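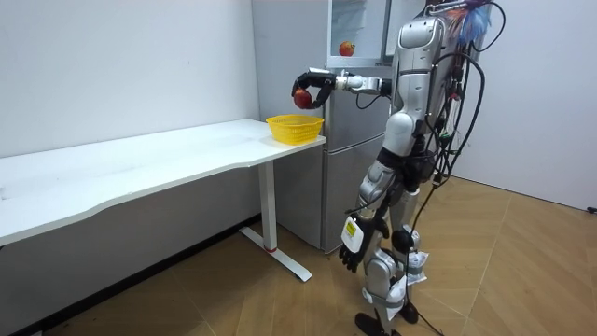

My sister reckons fruit on a desk is a decorating decision and has very little to do with eating. She told me so over the phone, at some length, after I mentioned I'd put an apple basket in the study and had so far eaten chips.

Posted 21 December 2022 by the author of Spare Room, Mostly

She has a point. I have owned several fruit bowls and they all went the same way. The first was ceramic and heavy and lived on the kitchen bench, where it slowly filled with keys, a dead torch, rubber bands off the broccoli and one lemon that had gone so hard you could have played cricket with it. The second was a wire thing on a pedestal. Pears fell out of it at night.

So the new rule is one basket, one kind of fruit, and it lives on the desk where I spend my day. The basket is yellow plastic, the round shallow sort with holes all through it, and I've come around to plastic in a big way. You can rinse it under the tap. You can drop it. Air gets in underneath, so the apple at the bottom doesn't sit there sweating until it grows a soft brown patch the size of a twenty cent piece. It cost me $4 from the discount shop in Pornley, the one that used to be a video shop and still has the carpet.

The desk was dearer. I paid $259 for a long white one, delivered from Nomville in 2 flat boxes, with instructions that assumed I had a friend. It runs down the whole left-hand wall and has rounded corners, which I'd thought was a bit precious until I remembered what the old desk used to do to my hip. White was a mistake in every other respect. It shows tea. It shows pencil. It shows the exact outline of wherever your forearm has been since breakfast. But a red apple does look very handsome against it, and I suppose that's how they get you.

The basket goes on the near corner, by the way. I tried it at the far end, next to the lamp, and forgot I owned any apples. I tried it in the middle and it got buried under the rates notice. On the corner you more or less have to walk past it to sit down, and if you're going past anyway you may as well take one.

As for what goes in it, I've settled on red ones with a bit of streak to them. Green apples are for people who enjoy being told off. I buy small lots now, too. The big bag was always a promise made by a better person at the shops, and I was the one who had to live with it and then carry it out to the compost in January.

Results so far: 2 apples eaten on Monday's shopping, if you don't count the one I cut up for the dog. No keys in the basket. One pen, briefly, which I have removed and spoken to. The core situation is still unresolved, as a bin within reach of the desk would mean moving the printer, and the printer only works where it is.

My sister has asked for the name of the discount shop.

Filed under: House, Food, Small Victories
7 comments | 12 shares

Recent posts
The Gethin teapot and why it dribbles
Putting up Grotik shelves in a house with no straight walls
A floor you can sweep in one go
Things I have found behind the fridge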